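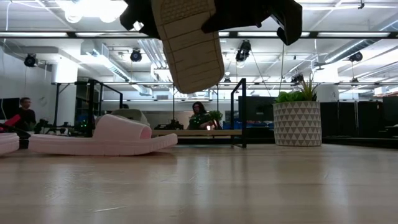
3/27/18

The slip fault on the sandal cell is closed, more or less, so I am writing it up before I forget the order things happened in. Most of it will be of interest only to people who run two-finger or two-arm grasps on soft footwear. The part about the stop input should interest more people than that.

The task is simple on paper. Pick a slide sandal off the table, lift it, turn it so the sole faces the inspection side, hold, put it back. The controller is a Koubek unit, the force sensing is our own, and the sequence code is mostly mine with a calibration layer written by Panagiotis Mujić. We had run 1,789 cycles without a drop when I signed off the force settings in August. I was pleased with that number and quoted it too often.

The first drop came during the hold. The sandal rotated between the fingers, toe down, and then left the grip sideways. The log showed both fingers reporting contact the whole way to the table. The controller did not register a lost part until the place move finished and the force failed to fall to zero on schedule. It had been holding nothing and reading a load.

My first guess was wear on the finger tips. We changed them. It dropped another one 36 cycles later. My second guess was the surface of the sole, where shallow cross grooves give the tip an edge to ride over if it lands badly. There is something in this, and I moved the contact point, but it did not explain a force reading with no part in the grip.

Siv Solberg found the cause by plotting the unloaded reading at the start of every cycle. I had only ever plotted the loaded ones. The zero on the right finger was drifting upward through each run. The code took a fresh zero at power-on and never again. After a long run the offset was large enough to pass the contact threshold by itself, so the closing move stopped early, satisfied that it had reached the target force. The actual squeeze was whatever was left over. On a stiff part that would have shown up at once as a gap. A foam sandal gives a little, and a light grip on it looks a lot like a good one until the wrist turns.

I had set the threshold at 400 counts. Peak drift in the worst run was 865. So the check I had written to confirm contact could be passed by an open finger, and I had reviewed it twice.

Now the stop input. On the third drop Hamish Dow reached for the stop button, which was the right thing to do. Motion stopped. The fingers, however, stayed under force control, and when he reset the cell the right one closed at full speed to recover a force it thought it had lost. His hand was not in the gap. It could easily have been, as he had just picked the sandal up from the table underneath.

The reason is dull. The stop was wired to the arm drives, and the gripper supply came from a separate Brosel power module added later, during the move from the Brandemstead setup. The drawing showed it on the safety circuit. The terminal block disagreed with the drawing. I had trusted the drawing.

Changes made, in the order we made them:

Gripper supply moved onto the safety circuit and tested with a meter at the fingers.
Reset no longer restores force mode. The fingers stay unpowered until someone issues a separate enable.
Zero taken before each pick, with the fingers open and the arm still. If it has moved by more than a set limit from the last one, the cycle halts.
Finger position compared against expected part thickness at the contact point. A grip that stops too wide or too narrow is rejected whatever the force says.
Drawing corrected, initialed by Beatriz Antunes, old copies pulled from the binder.

The per-pick zero adds time to each cycle. Shona Baird asked if it could be done every tenth pick instead. It could, from the drift curves, but I would like to see a longer run first.

Still open: why the right finger drifts and the left does not. Same sensor type, same batch. The right one sits closer to the wrist motor, so heat is the obvious candidate, and I have put a thermocouple on it. The Pekance amplifier board is the other candidate. I will swap the boards left to right next and see which side the drift follows.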